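Saturday, 7:40 a.m.

Budget sheet for the second station is due to Matheson before the lease renewal, so I am working through it here and will copy the totals across afterward.

Current state: one pair of hand-held grippers in regular use, one headset, one pack, one table. The basket task went on as planned this morning. The pads are the first thing to wear, and the Nekulel quote lists them only as a full finger assembly. That is the wrong unit for us. I need the pad alone as a line item, or the consumables figure is useless past the first quarter.
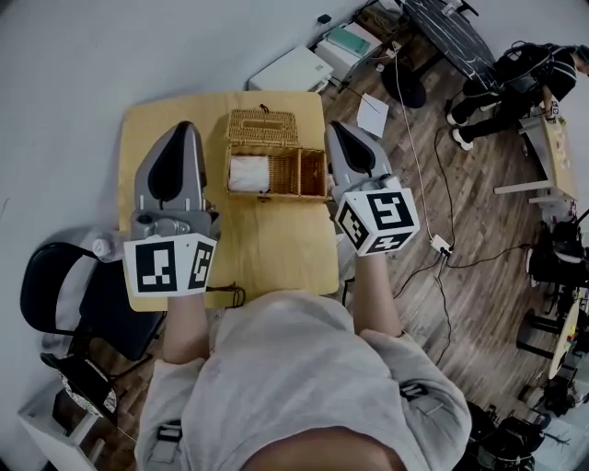

Basket task, both grippers held at the table.

Marker cubes: keep the current pattern and size. Changing either means recalibrating everything, and that is a day of labor that never shows up on a quote. I have put two spare cubes in the plan. They are cheap and they chip.

Power is the weak item. A second station on the existing strip is not something I want to sign for. Added one wall circuit, electrician's rate, and a floor cable cover. Ruairi thinks the cover can wait. It stays in.

10:15 a.m.

Ririx came back with 2793 for the pair, cubes included, chargers excluded. Lead time is 21 days from deposit. Plavier is cheaper on the grippers but wants an annual license for the tracking software, and over the life of the hardware that wipes out the difference. I ran it with the license flat and again with it rising each year. Ririx comes out ahead both ways.

Left the tables out of the capital sheet. They go under furniture. 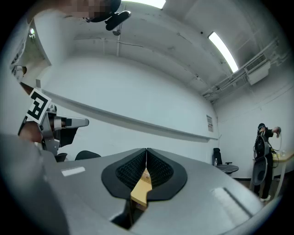 Blair Imrie wrote back that I was comparing the wrong things. The purchase price hardly matters at this size, he said, and what he would want to see is the cost of an hour with a station down, with and without a spare gripper on the shelf. He would buy one pair plus a single spare and put off the second headset until September.

Fair point. I had downtime as a note at the bottom and no number against it. Reworked the sheet with a row for it. The spare pays for itself if a repair takes longer than the Ririx lead time, and I have no repair time in writing from them. Asked for one. Asked about the chargers in the same message.

I don't agree on the headset. Two stations sharing one means a handover at every change of operator, and the schedule has no room for it. 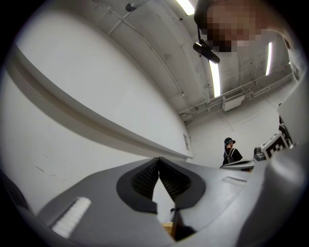

Catriona Matheson
Equipment Planning

2:30 p.m.

Version for submission: Ririx pair, one spare gripper, two cubes, pads as a separate line with price pending, wall circuit, cable cover, second headset. Contingency is unchanged. Deposit to be released only after the repair terms arrive.

Still open: whether the chargers are common to both generations. If they are, that line drops to zero. Lewis has the old manual and will check the part number on Monday.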